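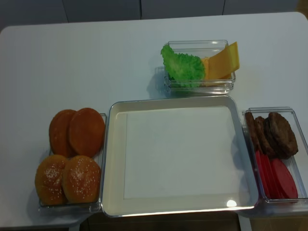 4. Teaching Dreto a layout: the burger station

Now the fun part! By the end of this section Dreto will know your table, find every ingredient on it and give you a plan you can play back before the arm moves at all. We use the burger station throughout because it has a bit of everything - flat things, domed things, things that overlap.

Before you start

You need a finished camera calibration (section 3) and the arm parked in its home pose, out of the camera's view. Fill the containers and set them around the tray: buns on the left, lettuce and cheese behind, patties and tomato on the right. Leave the tray empty.

4.1 Capture the layout

1. Open Layouts and choose New from Camera.
2. Wait for the exposure bar to settle, then press Capture.
3. Draw a box around the tray and set its role to Target. Include the rim.
4. Draw a box around each container and set its role to Source.
5. Press Save and give the layout a name. Ours is called prorusstead_burger, after the test kitchen where Bernadette Conneely wrote the first version of this planner.

Note: Clear containers are hard on the depth estimate. Dreto uses your boxes for the walls and the color image for the food, so draw the boxes to the outside of the plastic. A bun or a lettuce leaf that hangs over the side is fine.

4.2 Check what it sees

1. Press Detect. Each item gets an outline and a label.
2. Click any outline to see its score. Scores run from 0 to 1000, and anything under 700 is drawn in yellow.
3. Fix a wrong label by picking the right one from the list. Dreto keeps the correction with the layout.
4. If two overlapping slices share one outline, choose Split and drag a line along the visible edge.

Bun tops and bottoms are separate classes, and the seeds help a lot. If you use plain buns, expect to correct a few the first time.

Note: Glare on the tray rim may show up as a small "unknown" outline. Right-click it and choose Ignore Region. Keep the region tight, or you will mask part of the placing area too.

4.3 Build the plan

1. Open the Plan tab and drag the labels into stacking order, bottom bun first.
2. Set Pick Order to Top of Stack for the patties, cheese and tomato. Dreto works out which piece is lying free and takes that one.
3. Set Retries to 3.
4. Press Solve. When the bar turns green, press Preview.

Watch the preview all the way through, and from more than one angle - you can orbit the view while it plays. It is a lovely thing to see the approach paths bend around the container walls!

CAUTION: Preview knows only what was captured. If you move a container afterward, even slightly, go back to 4.1 and capture again before you press Run.

CAUTION: Keep hands off the table whenever the status light in the toolbar is blue.

If Solve stops with error 196, no clear path to an item was found. Widen the gap between that container and its neighbor, recapture, and solve again.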